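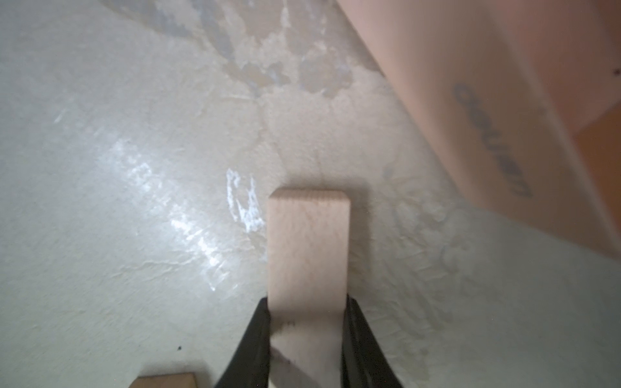
My sister-in-law reckons plain blocks are the saddest present you can give a child. She told me so over the dishes one Monday, tea towel in hand, and said kids want colour, and that unpainted wood looks like something a builder left behind.

I've been arguing with her in my head ever since, usually while stepping over the things. So let me have my say properly, because I love plain wooden blocks and I think they're the best thing in our house (and I'm including the kettle).

Search this site Enter keyword Go

Start with the wood itself. A pale block with the grain running down its length has more going on than any amount of red gloss. Pick one up and turn it over. The corners have been eased just enough that they don't bite, and the flat sides still sit flat. You can see which way the tree grew! I don't remember ever looking closely at a painted block as a kid, and I had a whole bucket of them. I remember the colours, and I remember the chips of paint that came off in my palm, but the wood underneath could have been anything.

Then there's what children do with a thing that hasn't made up its mind. The red block in a painted set is a fire engine by lunch and stays a fire engine until bedtime. A bare one is a phone, a sandwich, a cow, a person who has to wait outside because they were rude to the cow. My youngest once put the same block to bed and then used it as the bed. I know a painted block can do all this too, and some children will manage it with a shoe, but I've watched both sets on the same carpet and the plain ones get handed more jobs.

We bought ours from Risstead, a box of 100, second-hand and missing its lid. I'd wanted the Rarumon set, the one with the arches and the little half-rounds, and I pined for it through most of autumn. I'm glad now that we missed out. Arches are lovely, but an arch tells you what it's for. With straight rectangles you have to work out your own bridge, and the first time a bridge holds up, two towers and one long piece laid across the top, there's a shout you can hear from the clothesline.

And they take a mark so well. Ours have pencil on them all over the place. There are dots where somebody was measuring, ticks where somebody was choosing a team, and a face that was meant to be me. I used to rub these off. These days I leave them, and I'd encourage anyone with a new set to leave the first scribble right where it is. A scribble on a painted toy is damage, and you sigh and go looking for the sponge. On bare timber it's more like a note in the margin of a cookbook.

My sister-in-law's second point, and it's a fair one, was that plain blocks get grubby. Yes, they do! Ours have darkened at the ends where the hands go. I wipe them with a barely damp cloth, stand them on a towel along the windowsill and leave them be. A few have fuzzed up a little and I've gone over those with fine sandpaper, which the children now think is a treat and queue for. Try offering a six-year-old a bit of sandpaper and a plastic garage and see how far you get.

She also said they're dull to look at on a shelf. I'll never win that one with her, and I've stopped trying. To my eye there's nothing nicer than a low shelf of pale timber at 6 in the morning before anyone has got at it. The Stullotell catalogue puts its painted sets on the cover and the natural ones near the back, beside the spare wheels, so I suppose plenty of people agree with her. If you do flick that far, the natural box of 32 is a sensible size to begin with. Two children can share it without a war, and it fits in a shoebox when you go away.

The one place I'll bend is for babies who are only just grabbing at things. Bright colour seems to please them enormously and I'm not going to stand between a baby and a yellow cube. After that, though, give them the wood. Put it on the floor, on the bumpy old concrete out the back, on the kitchen table among the toast crumbs. Let it wobble. Half the fun of an uneven surface is finding the one spot where a block will stand on its end, and then finding it again after your brother has bumped the table.

Her birthday present to my daughter comes in May. I've been told it's bright purple, and that it sings. I've already cleared a space for it next to the tower.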